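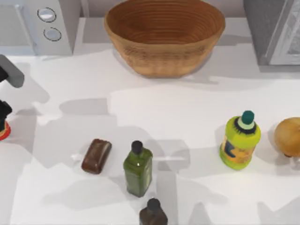

Home-built kitchen robot gets its practice counter: Zomumstead opens up the simulator behind our garage arm

Home | News | Builds | Workshop Hours | Contact

GRARWOOD, 7/12/19 - Hi everybody, Huw Jenkins here, writing from the back bench at the Zomumstead shared workshop. I've never written a press release before, so bear with me! We have news: the practice kitchen for our home-built robot arm is ready, and starting today any member can book time on it.

A bit of background. Ieuan Lloyd and I have been building this arm on and off for 16 months, mostly evenings, first in my garage and then at the workshop once my car needed its spot back. We call it Drestier. The job we want it to do is clear a kitchen counter after somebody dumps the shopping on it, and I can tell you that is a lot harder than it sounds (we have the dented cans to prove it).

So we built the counter on the computer first. It's all rendered, white countertop and everything, with a microwave-style appliance and a big woven bowl at the back and groceries spread out toward the front. Glass bottle, yellow-green plastic bottle with a label, an onion, that kind of thing. The onion was Ieuan's idea and I have cursed it many times. Round things roll, and our first gripper settings sent it flying clean off the edge of the world.

The shadows took me most of a month. I wanted big, soft, messy ones because my own kitchen has them, and the arm's vision code used to treat a dark patch as a thing to pick up. Ieuan thought I was being fussy. He has come around, mostly.

The software is called Prantl and it runs on the older desktop by the window. It can get through 1000 practice grabs overnight, roughly, if no one unplugs it to charge a drill. Please don't unplug it to charge a drill!

Booking works like the laser cutter. Slots are 4 hours, sign the sheet by the door, and save your settings under your own name. You don't need to know how to code, and Ieuan will sit with you the first time. We have room for 15 people in the first group, and we'd love to hear from folks who cook.

The real arm goes on a real counter in September. I'm bringing the onion.

For questions, ask for Huw or Ieuan at the workshop desk.

Contact | Copyright 2019 Zomumstead Workshop | Back to top

Recent items
Drestier gets a new elbow joint
Grarwood tool swap: what to bring
Prantl setup notes for old desktops
Laser cutter sign-up changes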